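Dicionário Nusberg de Pesos, Medidas e Moedas da Bíblia

Editora Flanent
Coleção Brikinwood de Referência Bíblica
Capa dura, 1 volume
Disponível

O leitor da Bíblia encontra côvados, siclos, efas e talentos em quase todos os livros, e as notas de rodapé raramente chegam para os explicar. Umas edições convertem tudo para metros e quilos, outras deixam o termo antigo sem mais, e algumas fazem as duas coisas conforme a página. O Dicionário Nusberg reúne num só volume as unidades de comprimento, peso, capacidade e valor que aparecem no Antigo e no Novo Testamento, com a indicação das passagens em que ocorrem.

A obra tem 116 entradas, por ordem alfabética do nome português. Cada entrada dá o termo hebraico, aramaico ou grego em transliteração, as formas usadas nas traduções portuguesas mais correntes, a relação com as outras unidades do mesmo sistema e o equivalente moderno. Quando os especialistas não estão de acordo quanto ao equivalente, a entrada apresenta o valor mínimo e o máximo e diz de onde vem cada um.

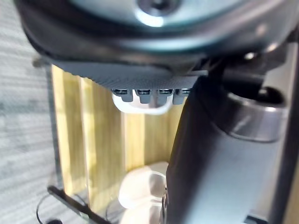 As entradas mais longas são as do côvado, do siclo e do talento. A do côvado distingue a medida comum da que é usada na visão do templo em Ezequiel 40, onde a cana de medir tem seis côvados, cada um deles de um côvado e um palmo. A do siclo trata em separado o peso e a moeda, e inclui uma nota sobre a expressão «peso do rei», de 2 Samuel 14,26. A do talento acompanha o termo desde as contas do tabernáculo, no Êxodo, até à parábola de Mateus 25.

Há também entradas curtas para expressões que não são unidades em sentido próprio, mas que o texto usa como tal: um tiro de arco, um caminho de sábado, uma mão-cheia. Estas entradas não trazem equivalente em metros ou gramas, exceto quando existe uma fonte antiga que o fixe.

Conteúdo

Introdução: como se media no antigo Israel e no mundo romano
Dicionário, de «Almude» a «Vara»
97 quadros de conversão
8 mapas, com distâncias em estádios, milhas romanas e quilómetros
Índice de passagens bíblicas
Índice de termos hebraicos, aramaicos e gregos
Bibliografia

Os quadros de conversão estão junto das entradas a que dizem respeito e repetem-se, em formato reduzido, nas guardas do livro. Os de capacidade vêm em dois grupos, secos e líquidos, porque as unidades têm nomes diferentes mesmo quando a capacidade é igual. É o caso do efa e do bato, que Ezequiel 45,11 declara terem a mesma medida. 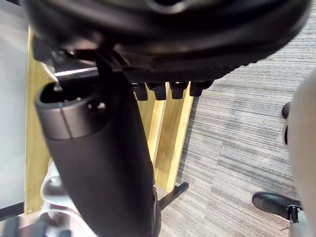
É preciso saber hebraico ou grego para usar o dicionário?
Todas as palavras estrangeiras aparecem em transliteração e com tradução. Os caracteres originais figuram apenas no índice de termos, e pode consultar-se o resto da obra sem passar por ele.

As referências seguem que numeração?
As referências seguem a numeração hebraica, com a da Vulgata entre parênteses nos Salmos. Os livros deuterocanónicos estão incluídos e têm secção própria no índice de passagens.

O dicionário serve para qualquer tradução?
Foi preparado para ser usado ao lado de qualquer Bíblia em português. Se a sua edição traz «alqueire» onde outra traz «efa», encontra uma remissão no lugar de «alqueire» — mesmo que a equivalência seja discutível, e nesse caso a entrada principal diz porquê.

Uma página de amostra: a entrada «Denário»

Denário. Moeda romana de prata. Em Mateus 20,2 é o salário combinado por um dia de trabalho na vinha, e é esse o ponto de comparação mais útil para as restantes passagens. Em Mateus 18,28 o segundo servo deve cem denários, contra os dez mil talentos que o primeiro devia ao rei. Algumas traduções escrevem «moedas de prata» ou «dinheiros», o que faz perder o contraste entre as duas dívidas. Ver também Dracma, Talento, Tributo.

A entrada completa ocupa página e meia e inclui um quadro com todas as ocorrências nos Evangelhos e no Apocalipse.

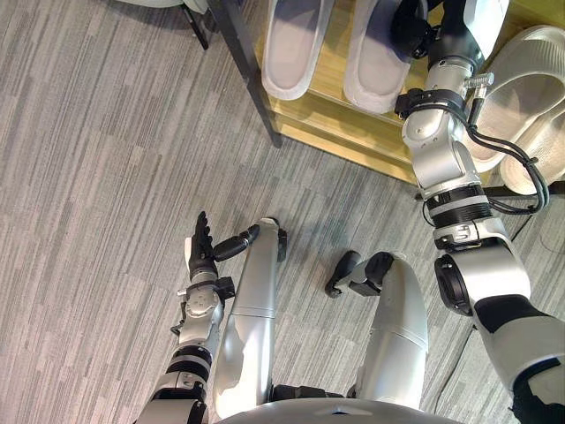 Pés pretos sobre carpete às riscas cinzentas.

Para quem é

O dicionário destina-se a leitores que estudam a Bíblia por conta própria, a grupos paroquiais, a catequistas e a alunos dos primeiros anos de Teologia. Não substitui um comentário. As entradas limitam-se à medida e ao que ela permite compreender da passagem, e remetem para a bibliografia nas questões de datação e de autoria.

Para tradutores e revisores, a parte mais útil será talvez o apêndice à introdução, onde se comparam três maneiras de lidar com as unidades antigas: manter o termo, converter ou substituir por uma expressão aproximada. O apêndice trabalha sobre passagens concretas, entre elas as talhas de Caná (João 2,6), as dimensões da arca no Génesis e a altura de Golias, que o texto hebraico corrente e a versão grega antiga dão com números diferentes.

O que mudou nesta edição

A primeira edição está esgotada. A presente, à venda desde 1 de dezembro de 2018, corrige os equivalentes das medidas de capacidade, acrescenta as entradas «Gomor», «Letek» e «Metreta» e refaz o índice de passagens, que na edição anterior omitia parte das referências aos livros das Crónicas. O texto da introdução foi revisto mas conserva a mesma ordem, para que as citações antigas continuem a localizar-se sem dificuldade. A paginação do dicionário, essa, já não coincide.

Quem tem a primeira edição pode pedir à editora a folha de correções. É gratuita e não inclui as entradas novas.

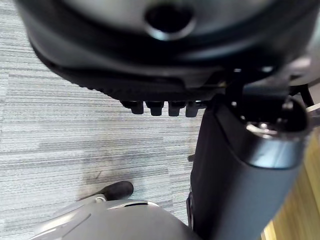

Pormenor de uma caixa preta brilhante, com quatro pequenas saliências na parte de baixo.

Características

Título: Dicionário Nusberg de Pesos, Medidas e Moedas da Bíblia
Editora: Flanent
Coleção: Brikinwood de Referência Bíblica
Edição: segunda, revista e aumentada
Encadernação: capa dura, cosida, com fita marcadora
Papel: 80 g, creme
Idioma: português
Distribuição: Achari Livros

Encomendas e envio

As encomendas são preparadas pela Achari Livros e seguem por correio registado. Livrarias e seminários devem usar o formulário próprio, onde se aplicam as condições de revenda. Para levantamento na loja, escolha essa opção antes do pagamento — depois de emitida a guia de envio já não é possível alterá-la.

Os exemplares com defeito de impressão ou de encadernação são trocados sem custos, mediante apresentação da fatura.

Da mesma coleção

Plantas e Árvores da Bíblia
Calendário e Festas de Israel
Atlas Breve das Viagens Missionárias (reimpressão prevista para fevereiro)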